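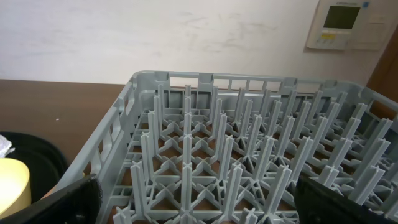

Perception and planning sync, Korkura cell, Tue 17 November. The depth filter in Lirnar was the first item. It still drops returns along narrow vertical edges, and the gray plate rack is a hard case: the prongs at the back overlap from the wrist view and get merged into one block. The table also shows through the lattice floor, so the plane fit picks the wrong height. Agreed to fit on the rim instead.

Planner. Version 3074 of Moser times out on 29 of the 80 replay cases. Most are approaches between two rows. Collision padding on the fingers goes down to 2 mm for those moves only. The change stays behind a flag until the replay set has been rerun.

Tooling. Davidar log export is slow again. Ticket reopened. No decision on the new viewer.

Actions
- Rim fit: perception, by next sync
- Padding flag and rerun: planning
- Export ticket: tooling

Print this page | E-mail this page
2 comments | 0 shares

Recent minutes
Calibration drift review, September
Moser release planning
Lirnar filter settings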